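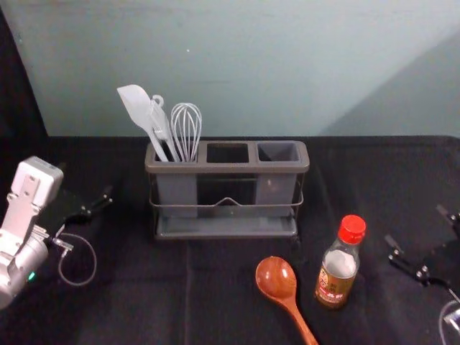

## 5. Teaching Brana to see the bench

By now both arms are bolted down, powered, and homed. Brana, the perception and planning half of the Arkmont stack, still has no idea what is in front of it. This section fixes that, provided you do the steps in order. People who skip ahead to 5.3 generally come back to 5.1 with a different colour in their cheeks.

You will need a cloth-covered bench, a compartment holder with at least one utensil in it, one or two loose items, and a coffee. The coffee stays off the bench.

### 5.1 Register the work surface

1. Open a terminal on the control computer and start the perception service:

 ```
 brana up --perception-only
 ```

2. Wait for `surface: searching` to change to `surface: candidate`. The planner is not loaded in this mode, so the arms will hold position however sternly you look at them.

3. Run `brana surface fit`. Brana fits a plane to the cloth and reports the share of depth points that agree with it. Anything at or above 87 per cent is accepted.

4. If the fit is refused, smooth out the larger folds and run it again. Small creases are fine. A rolled-up sleeve of fabric is, as far as the depth filter is concerned, a mountain range.

5. Save the result with `brana surface save`.

> **Note:** Black cloth absorbs a fair bit of the depth sensor's light. If you see holes in the point cloud, raise `depth.exposure` by one notch at a time. Raising it by ten will get you a lovely map of the wall.

### 5.2 Register the holder

Brana treats a holder as a fixed object with slots. The slots get numbers from left to right as the head camera sees them, starting at zero. We did have a debate about starting at one. The programmers won, as they tend to in rooms full of programmers.

1. Run `brana fixture new --type slotted --slots 3`. A window opens with the live head view.

2. Click the four outer corners of the holder's top rim, clockwise from the back left. Click the rim itself. Wire racks, drip trays and other trimmings sit lower down and will drag the model toward the floor.

3. Check the slot overlays. Each coloured square should sit inside its own opening. If two overlays share an opening, press `r` and click the corners again, with feeling.

4. Mark which slots are occupied. With the bench set as at the start of this section, that means slot 0 is `occupied` and slots 1 and 2 are `free`.

5. Name the fixture and save it. The name turns up in every log line from here on, so `holder_grey` will age better than `thingy2`.

> **Caution:** If the holder is bumped after registration, register it again. Brana does not track fixtures between tasks. It will put a spoon, very neatly, where the slot used to be.

### 5.3 Label the objects

Admasu is the labelling tool. It proposes an outline for each object and you supply the name. Start it with `admasu label --live`.

1. Work through the loose items first. A wooden spoon on black cloth usually segments on the first try.

2. Check any object that runs out of view. Admasu flags these as `truncated`, and the planner will not compute a grasp on a truncated object until you shift it inward or set `allow_partial: true`. Shift it inward.

3. Label clear glass by hand. On a small bottle, Admasu tends to find the red cap and the label, then declare them two unrelated objects hovering near each other. Select both, press `m` to merge, and drag the outline over the glass between them.

4. Label the utensils standing in the holder. Whisks need the `hull` outline mode; in the default mode Admasu tries to trace every wire loop, and you'll hear the fan.

5. Set a grasp policy for each object:

 | Policy | Use it for |
 |---|---|
 | `free` | Anything the planner may pick up |
 | `ask` | Anything you'd like to be consulted about |
 | `avoid` | Anything made of glass and full of sauce |

6. Save the label set. Admasu refuses names with spaces and says so at length.

### 5.4 Check the plan before anything moves

Pakance is the motion planner. It is careful, slow on its first run, and touchy about cables.

1. Start it in preview: `pakance plan --preview`.

2. Request a simple task, such as `place wooden_spoon slot:1`. The preview shows both arms as ghost outlines following the proposed path.

3. Watch the gripper cables in particular. Pakance models each one as a fat tube with 4 cm of clearance. A cable that loops out across the cloth farther than that is invisible to the planner, though perfectly visible to the bottle it is about to knock over. Tidy the loop or raise `cable.clearance`.

4. Read the cost figure at the bottom. Plans under 56 run without comment. Higher ones ask for confirmation, usually because the arm is reaching over something tall when it could have gone around.

5. If no plan is found after 18 attempts, Pakance gives up and prints `NO_PATH`. Check for an `avoid` object parked beside the one you want, as its keep-out zone may be swallowing both. Sliding them a hand's width apart normally does it.

> **Caution:** Preview mode ends the moment you press Enter on an accepted plan. There is no second prompt. Keep your hands off the bench and your elbows off the keyboard.

### 5.5 First run

1. Set `speed.scale` to 0.2. It will feel like watching paint dry.
2. Keep one hand on the stop button.
3. Press Enter.
4. When the task finishes, run `brana fixture check` and confirm that slot 1 now reads `occupied`. If it still reads `free`, look for the spoon, then see the slot alignment notes in Section 9.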